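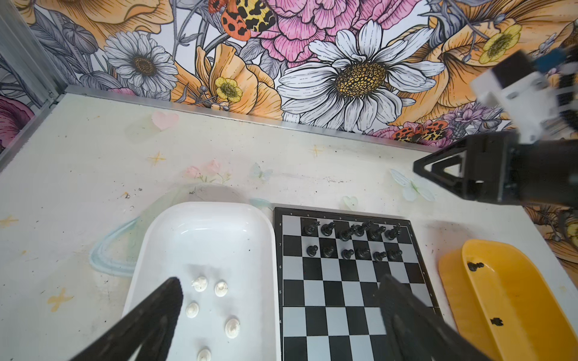
Setting up a chessboard takes you a minute or two if nobody bumps the table. For a robot it is a long, careful job, and that was the job our class went to watch one Wednesday in April, when the Kurnuso workshop held its open day. One robot arm waited over by the far side of the board, and the chess pieces had trays of their own, a white tray for the white ones and a yellow tray for black ones. By then the black pieces had filled a good part of their two rows, with a couple still lying on their sides in the yellow tray, and the white pieces were waiting their turn. Behind the table there was a wall of enormous painted flowers, with spotted orange moths, and I think half the class was looking at the moths!

Our guide was Nerea Echevarría, who has worked with robots for a long time and was very patient with us (we asked a lot of questions, and some of them were the same question). She started by having us close our eyes, put one hand out, and pick up an eraser from our laps. Easy, right? Then she told us to think about everything our hand had just done. It felt around for the eraser. It opened wide enough. It squeezed hard enough to hold on, but it didn't squash anything. You never had to think about any of that, and a robot has to be taught all of it.

So how does a robot pick up a pawn?

First it has to find the pawn. A camera takes a picture, and a computer looks for the shapes it has learned. A pawn standing up looks like one thing, and a pawn lying on its side looks like something else, and a pawn seen from right on top is mostly just a circle. You can try this at home with a salt shaker. Look at it from the side and then stand up and look straight down, and you'll see how different it is.

Next the arm has to get there. A robot arm has joints, a bit like your shoulder, elbow and wrist, and each one has to turn by the right amount so that the gripper ends up in the right spot. A gripper is the robot's hand. The ones at Kurnuso have two fingers that open and close, like when you pinch a chip.

Last comes the part Nerea said is her favorite, which is letting go. If the robot lets go too high, the piece drops and tips over. If it pushes down too far, it bumps the board, and then you might have a row of wobbly knights.

Wenceslao Carrillo, who sat at the computer, told us the robots there had practiced with chess pieces 484 times. My friend Vimala asked if they ever got bored, and he laughed and said no, but he does! He would like to get to 1,000 before summer.

Does the robot know how to play chess? We all wanted to know that one. Putting the pieces out and playing the game are two separate skills, Nerea told us, and this robot was only learning the first.

If you want to be a robot for an afternoon, put on a pair of big winter mittens and try to set up a chessboard using only one thumb and one finger. Then ask somebody to tip a few pieces over in the box and try again, a little slower this time.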